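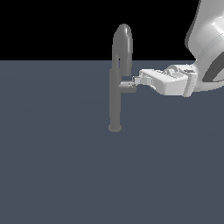

The gripper at the faucet handle, in simulation.

Saturday, October 26, 2019

I said in my last post that I would write up the faucet results once I trusted them. I trust them now, mostly, so this is the write-up. It runs long and it is mainly for people who are fighting with the same kind of problem.

The question was simple enough. When you train a policy to turn a faucet handle with reinforcement learning, the arm has to find the handle before it can learn anything about turning it. Most of the early training is wasted on the finding. The hand waves around in the air, bumps the spout, bumps the floor, and gets no reward. You can fix that by paying the policy for getting close to the handle, and nearly everyone does, us included. The trouble is that a policy paid for being close gets very good at being close. Ours learned to park the fingers next to the handle and sit there until the episode ended.

What I tried was moving the starting point. Each training episode begins with the fingers already at the handle, in a pose picked from a small set. The policy only has to learn the turn. Then, as it gets better, the starting poses are moved back along a path toward the arm's normal rest position. By the end of training it starts from rest every time and there is no distance reward at all. The reward is the change in handle angle and nothing else.

Starting near the goal and working backward is an old idea and I am not claiming it. The part I cared about was how to decide when to move the start back. On a fixed schedule, it is easy to get wrong. Move too fast and the policy forgets the turn, because it hardly ever reaches the handle anymore. Move too slow and you spend days on something it already knows. Maksym Kravchuk suggested tying the move to recent success, so that the start moves back one step when the policy is doing well and moves forward again when it isn't. I was against the second half of that. I thought it would bounce between two steps forever. He was right and I was wrong, at least on this task. It does bounce, but only for a short while at each step, and the bouncing does no harm that I can measure.

The setup

We call the codebase Nondico. It wraps the simulator, generates the faucets and keeps the logs. A faucet is a base, a column, a spout and one handle, and the generator changes their proportions and where the handle goes. Everything is plain gray. I had a plan to add materials and backgrounds, and I dropped it because the policy doesn't see images. It gets joint angles, the handle position and axis, and the handle angle. Rendering is only there so that I can look at what went wrong.

Looking turned out to matter more than I expected. For a long time I worked from the success curves alone, and I missed a bug where the handle's collision shape stuck out past its visible end. The fingers were pushing on a bit of nothing and getting paid for it. It took me one evening of watching renders to find it and most of a week to rerun what it had spoiled. If you take anything from this post, watch your episodes before you plot them.

How I tested

I compared three versions: distance reward, backward starts on a fixed schedule, and backward starts tied to recent success. Each one was trained with 5 random seeds. Each trained policy was then run for 1,000 episodes on faucets it had not seen in training, always starting from rest. An episode counted as a success if the handle reached its target angle and stayed there until time ran out. I added the second condition after seeing policies slap the handle past the target and get credit for it.

What came out

The distance reward version was the worst and also the least steady. 2 of its seeds learned to turn handles reliably. The others ended up parked next to the handle, as I described above. I tried lowering the weight on the distance term, and that gave me the arm waving in the air again.

The fixed schedule worked on every seed once I had found a good schedule. Finding it took 8 tries. I think that number should be reported with any result like this, and I don't often see it. The method looks cheap if you only count the last run.

The version tied to recent success worked on every seed with the first settings I tried. It took longer to train than the best fixed schedule did. Final success on the new faucets was close enough between the two that I wouldn't put one ahead of the other. So the gain is in tuning time, and I am happy to take that.

Where it fails

Handles placed tight under the spout are still bad. The hand comes in from one side, the housing behind the fingers touches the spout, and the policy keeps pushing. Starting near the handle doesn't help much there, since the starting poses come from my own list and the list doesn't have many good ones for that case. Zoriana Vakulenko thinks the poses should be sampled and checked for collisions before training instead of written by hand. She has started on that and I will leave her to describe it.

The policy also pushes handles far more often than it grasps them. Nothing in the reward asks for a grasp, so I can't complain. A push is enough for a light handle with little friction. I doubt it would be enough for a stiff one, and I haven't tested that yet.

None of this has been run on a real arm. The handle position and axis come straight from the simulator, and on hardware you would have to estimate both. I have no number for how much error the policy can stand. That is the next experiment, and I have started adding noise to both inputs to get a first idea. I hope to have it finished by January.

The config files for all three versions are in the Nondico repository, along with the failed schedules. If you try it on doors or drawers, write and tell me how the step size worked out. Mine was a guess.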